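Vojtěch Vaněk
2025-10-24

Some posts about what I do at work now, because my cousins in Winnipeg keep asking and I keep answering badly. I teach a robot arm to tidy up artificial flowers. I will try to explain it properly. 1/

I started at Kolledgate in the spring. Before this I was repairing coffee machines, so I know motors and small screws, but I knew nothing about teaching. The teaching is the bigger part of the job. 2/

The idea is simple to say. I hold a controller, the arm copies my hand, and everything is recorded. One try from start to finish we call a demo. Later the model is trained on many demos and must do the task alone. 3/

There is also the other way, where you take the arm itself by the wrist and push it through the movement. We did this in the first weeks. My shoulder did not like it, and my own sleeve was in half of the recordings. For flowers we now use only remote control. 4/

The present task: roses and loose leaves lie on the table, and they must go in a container. A person does it without thinking. With a gripper I have to think about every stem. 5/

First problem is the stem. It is thin and it rolls. If you come down a bit too high above the table, the fingers close on air. If you come too low, they press the table and the arm stops with an error. Natália Tóth taught me to go down slower than feels natural and to look at the shadow of the fingers, not at the fingers. 6/

Second problem is where to hold. If I take the rose close to the bloom, it is stable but the long end swings and hits the rim. If I take it in the middle it droops on one side. My favourite place is a little below the first leaf. Peter Pešek prefers closer to the bloom. We have discussed this more than two adults should. 7/

It matters, though. If I always hold in one place and Peter always in another, the model sees two habits and can choose something between them, which is the worst place of all. So we agreed on my way for the roses and his way for the leaves. I consider this a fair result. 8/

The leaves are harder than the roses. I did not expect it. A sprig lies almost flat and the leaves are soft at the tips, so if you pinch a tip it slides out. You must find the short stalk, turn the wrist, and only then close. Turning the wrist by remote control took me maybe two weeks to learn. My hand wanted to turn the wrong way every time. 9/

Somebody asked me in a reply if I use one fixed starting layout. No. Before each demo I throw the pieces again so they fall differently. If I place them nicely by hand, I always make the same kind of mess, and Silvia Baláž can recognize which ones are mine from across the room. 10/
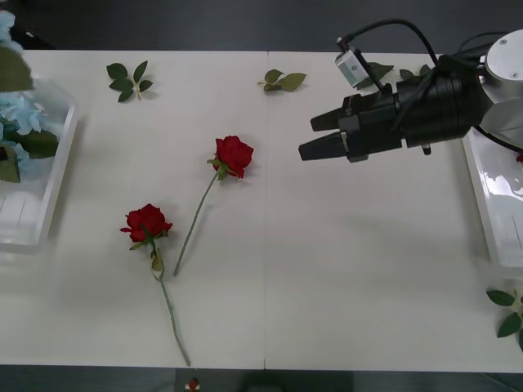
Two roses down, leaves all over, gripper still open.

With a layout like this one I go for the upper rose first, as the fingers are already near the bloom. Then the other rose. The sprigs at the far edge I leave for later, and the one near the right corner I keep for the very end, because there I have to fold the arm back in an ugly way. 12/

Numbers, for those who like them. My target is 40 good demos in a day. The best I ever had was exactly that, and I went home and could not hold a fork normally. We need 100 from each operator before the next training, and there are 3 of us on this task. 13/

A "good" demo can still have a mistake in it. If I drop a rose and pick it up calmly, we keep it. Juraj Machala, who does the training part, even asks for such ones, so the model can see how to recover. What he throws away is hesitation. If I hang above the table for six seconds deciding what I want, he cuts the whole demo. He is right, but it hurts a little. 14/

I was also asked if it is boring. Sometimes, yes. After lunch it is boring. But there is a moment in the good hours when I forget the controller and I just pick up the flower, and my colour of mood changes completely (my wife says this is not an English expression. I am keeping it). 15/

In December we are supposed to move to the next task, folding cloth napkins. I have practised at home with a real napkin and two forks for fingers. It went poorly. 16/

Reply to the question about gloves: no, I work with bare hands, the controller gets slippery otherwise. And for the other question, the flowers are all artificial. Real ones would not survive my first week – I was closing the gripper much too hard then. 17/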